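Betreff: Re: [Skeko] Greifer verliert Referenz, wenn Netzteile umgesteckt werden
Von: Menaka Biswas
An: Liste Skeko-Selbstbau
Datum: 29/09/2022

Hallo Barry, hallo Liste,

Barry Staniforth schrieb:

> Mein Arm läuft seit dem Umbau auf die Plarketti-Platine im Prinzip
> sauber, aber sobald am selben Stromkreis etwas ein- oder ausgesteckt
> wird, springt der Nullpunkt des Greifers. Manchmal um wenige Schritte,
> einmal waren es 42. Die Achsen 1 bis 5 sind nicht betroffen. Netzteil
> ist ein 24-V-Typ aus der Restekiste, Leitung zum Greifer 1215 mm,
> ungeschirmt, liegt im selben Schlauch wie die Motorleitung.
> Hat das schon jemand gehabt? Ich würde ungern wieder auf den alten
> Bittencourt-Treiber zurück.
>
> Zweite Frage: Wie sortiert ihr Kleinteile mit Kabel dran? Meine
> Greifplanung nimmt grundsätzlich das Kabel und nie den Stecker.

zur ersten Frage: ja, gleiches Bild bei mir im Januar. Der Treiber war unschuldig. Der Endschaltereingang für den Greifer ist auf der Plarketti hochohmig und hat ab Werk keinen Filter. Jede Flanke auf der Leitung wird als Referenzsignal gewertet, wenn die Firmware gerade im Haltezustand ist. Die Achsen 1 bis 5 haben RC-Glieder auf der Platine, deshalb siehst du dort nichts.

Abhilfe in der Reihenfolge, in der ich sie eingebaut habe:

1. Signalleitung aus dem Schlauch der Motorleitung heraus und getrennt verlegt.
2. Geschirmte Leitung, Schirm einseitig am Controller aufgelegt.
3. Pull-up 4,7 k und 100 nF gegen Masse direkt am Eingang.
4. In der Firmware Entprellzeit für den Greifereingang von 0 auf 7 ms.

Nach Schritt 2 war es seltener, nach Schritt 3 weg. Schritt 4 habe ich trotzdem drin gelassen. Beim Referenzieren kostet das nichts, die Backen fahren den Schalter ohnehin langsam an.

Dein Netzteil würde ich unabhängig davon einmal am Oszilloskop ansehen. Bei 1215 mm ungeschirmt neben der Motorleitung reicht allerdings auch ein gutes.

Zur zweiten Frage. Ich teste derzeit mit Steckdosenleisten und Ladegeräten auf dem Tisch in der Werkstatt Cliltness, also ziemlich genau dein Fall. Die Kamera sitzt am Handgelenk, beide Backen ragen unten ins Bild. Die Leitungen sind zu Bunden gelegt oder laufen lose über die Platte, und die Segmentierung hält einen schwarzen Kabelbund gern für einen besonders griffigen Körper.

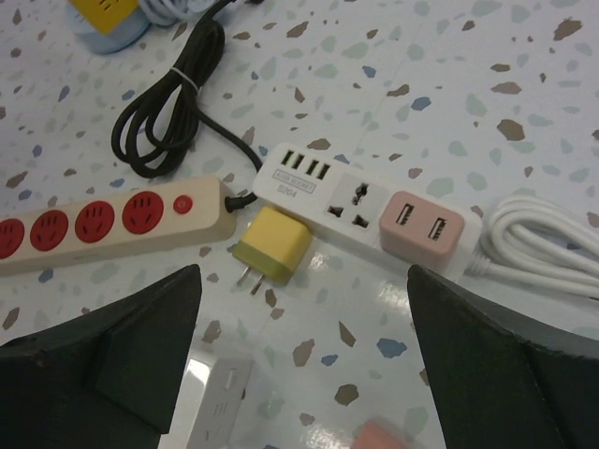

Geholfen hat, die Kandidaten vor der Greifplanung nach Querschnitt zu filtern. Alles, was quer zur Greifrichtung schmaler als 9 mm ist, fliegt raus. Damit verschwinden fast alle Kabel. Die Bunde bleiben übrig, die fange ich über die Höhenvarianz im Tiefenbild ab: Ein Gehäuse hat eine ebene Deckfläche, ein Bund nicht. Die Schwelle habe ich an 300 Aufnahmen eingestellt, sie ist leider tischabhängig.

Zwei Dinge sind noch offen:

- Reflexe. Die Platte glänzt, und im hellen Fleck liefert der Tiefensensor Löcher. Weiße Gehäuse auf heller, gesprenkelter Fläche sind ohnehin grenzwertig. Eine matte Unterlage liegt bereit, ist aber noch nicht vermessen.
- Schräg liegende Stecker. Wenn ein Ladegerät auf den Kontaktstiften aufliegt, stimmt die geschätzte Höhe nicht, und die Backen setzen zu hoch an. Ich rechne mit einem festen Abzug, sauber ist das nicht.

Bei langen Leisten greife ich quer zur Längsachse und nahe am Schwerpunkt der Maske. Was an Leitung daran hängt, geht in die Berechnung nicht ein. Beim Anheben begrenze ich die Beschleunigung auf ein Drittel, sonst dreht sich die Leiste in den Backen.

Die Filterstufe liegt im Skeko-Verzeichnis unter »vorfilter«. Parameter stehen oben in der Datei, Kommentare sind spärlich. Wenn du die Platine ohnehin offen hast, miss bitte den Eingangswiderstand am Greiferanschluss nach. Ich habe nur Revision B hier und weiß nicht, ob das bei der C noch so ist.

Gruß
Menaka

7 Antworten · 2 Mal geteilt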